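ARTS NEWS: Doucet Foundation Names Rochelle Lyons for Harbor Commission

January 30, 2018

The Doucet Foundation has selected sculptor Rochelle Lyons to create a large outdoor work for the former ferry landing at Drundadby. The commission, titled "Slack Water," will be the first permanent artwork placed on the landing since the site was transferred to the city parks department.

Lyons was chosen from 53 artists who answered an open call issued by the foundation. A selection panel made up of two curators, a landscape architect and two residents of the harbor district reviewed the proposals and invited a short list of artists to visit the site before submitting final designs.

"Slack Water" will consist of 13 curved walls of weathering steel, set in a loose spiral on the paved apron where vehicles once lined up for the crossing. Visitors will be able to walk between the walls and sit on low ledges built into the inner faces. The tallest wall will stand at the seaward end, with an opening cut through it at eye level to give a view of the channel markers.

In her proposal, Lyons wrote that she wanted a work that would hold up to salt air and to children. "The landing was a place where people waited," the proposal reads. "I would like them to be able to wait there again, with no boat to catch."
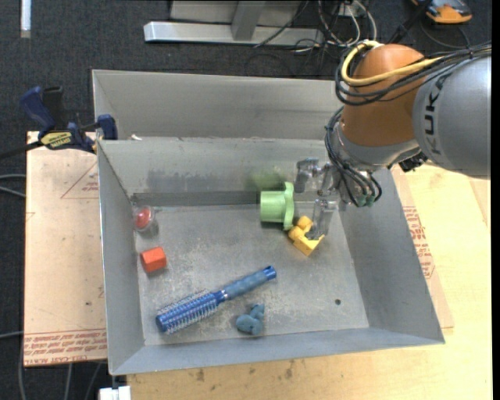 A KUK-lettered robot arm reaches into a sheet-metal bin.

The walls will be cut and rolled at the Prestolden fabrication works and delivered in sections by road. Final welding will be carried out on the landing, and the apron will be closed to the public during that period. The pedestrian path along the seawall will stay open, with a short detour near the old ticket office.

The foundation is paying for the design, fabrication and installation of the work. The city will be responsible for lighting and drainage, and for routine care once the piece is handed over. Under the agreement, the foundation will also pay for an inspection of the welds and footings every two years for the first decade.

Residents had asked for changes to an earlier version of the plan, which placed the spiral closer to the boat ramp. At a public meeting in November, several owners of small craft said the layout would leave too little room to turn a trailer. The revised plan moves the work toward the north end of the apron and keeps the ramp approach at its present width. It also adds a level route through the spiral for wheelchair users.

Lyons studied metalwork and drawing at the Stitancombe School of Art, where she later taught evening classes in foundry practice. Her previous outdoor works include "Tally," a row of cast-iron posts along a canal path, and "Granary," a walk-in structure of folded steel. Most of her work has been made for sites connected with transport or storage.

An exhibition of models, drawings and test pieces for the commission will open this spring at the Stitancombe Gallery. It will include a selection from the 512 photographs Lyons took of the landing at different states of the tide, together with a full-size section of one wall. Admission will be free. The gallery will host a talk by the artist during the first week of the exhibition, and seats must be reserved in advance at the front desk.

Site preparation at Drundadby is scheduled to begin after the exhibition closes. The foundation will post closure dates at the landing and at the harbor office.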